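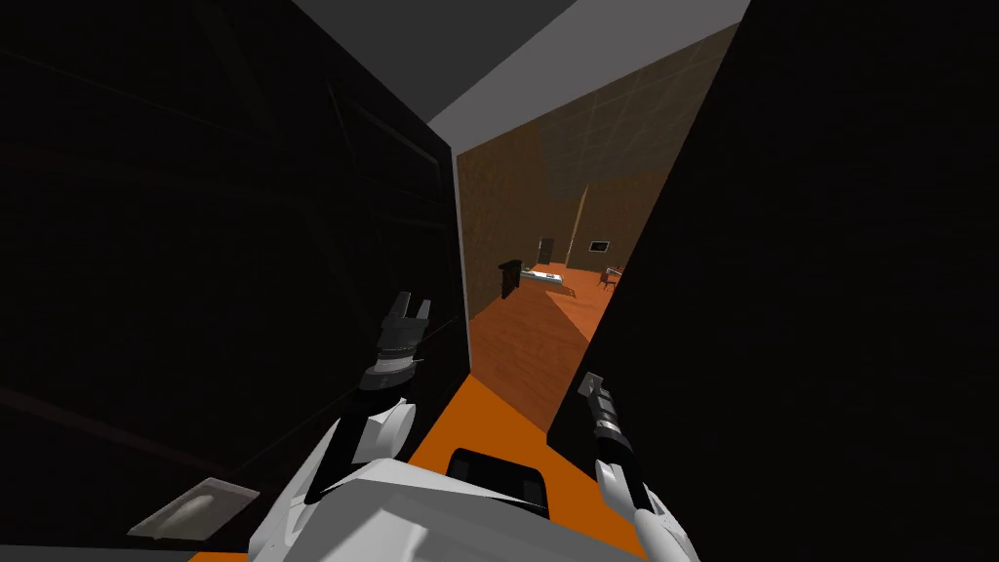

Game Studies 2: Characters and Story
Handout 5: Minor officers and named rivals
Instructor: Pauline Whiteley
October 30, 2019

Reading before class: the chapter on supporting casts by Kieran Lynch, and the short piece by Maiara Fontes on enemy names.

Terms

Playable character: anyone the player can select and control for a full stage.

Named officer: a character with a name and a health bar who cannot be selected. Often shares a body model with other officers.

Generic: a unit with a rank but no name.

Main case: Aguiar in the Wekeck series

Aguiar is a named officer in the first Wekeck game. He appears in two stages. At Filtside he holds the east gate for the defenders and has four lines of dialogue. At Utside he has changed sides, and the game does not say why. Players who skip the optional stage between the two never learn that he was captured.

In the second game he becomes playable. The writer, Natanael Fagundes, kept the change of sides and built a five-stage story around it. His spear was replaced with a pair of hooked swords, mainly so that his moves would not repeat those of the lead character. He also got a new voice actor.

Points to note:

Defeating Aguiar at Utside in the first game gives 1,000 points, the same as any other named officer. The game's scoring does not treat him as important.

The first game has 38 named officers. Most share three face portraits with different helmet colors. Aguiar has his own portrait, and fans noticed him for this before they noticed his story.

Cremilda Arruda argues that a character with few lines is easier to promote in a sequel, as there is less to contradict. Compare this with Lynch, who thinks the gaps are a cost and that players feel the join.

For discussion

Does Aguiar at Filtside read as the same person in both games? Use dialogue from the stage.

Pick a named officer from a game you know. What would have to change to make that officer playable?

Written work: one page on either topic, due at the next meeting. Cite stages by name.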